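Renters' Unions and the Hamada Street Buildings: What I Learned
Project report by Yuzuki Yokoyama

I picked this topic because my aunt got one of the rent letters. Hers went from $1,039 to $1,240 a month, and the letter gave her until December to sign or leave. I figured I'd write a few pages on rent law and be done, but then I went to a tenants' meeting and the whole project changed on me!

The meeting was in the laundry room of the bigger building (98 apartments, one working dryer). Kazue Arai ran it from a folding chair. People mostly wanted to talk about the heat, and it took an hour to get to rent at all. I had a list of nine questions and asked maybe two of them.
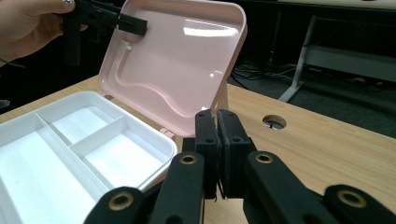 My next step was the city housing office, where I read through the complaint records for the block. Most were closed with no inspection, which made me pretty mad. Keir Semple, who works the front desk, showed me how to read the codes (a "C4" means they called once and left a message). I would never have figured that out by myself.

The tenants' petition got 3000 signatures, way more than the people who live there, so a lot of neighbors must care. Masaru Kuroda thinks the council will vote for a rent freeze. Kasun Khondokar thinks they'll study it to death. I go back and forth, but I lean toward Kasun.

If I did this over, I'd talk to the landlord's side earlier. I emailed them twice and got one reply, a form letter about parking. I'd also record the meetings, if people were okay with it, as my notes from the first one are a mess and I lost a whole page on the boiler.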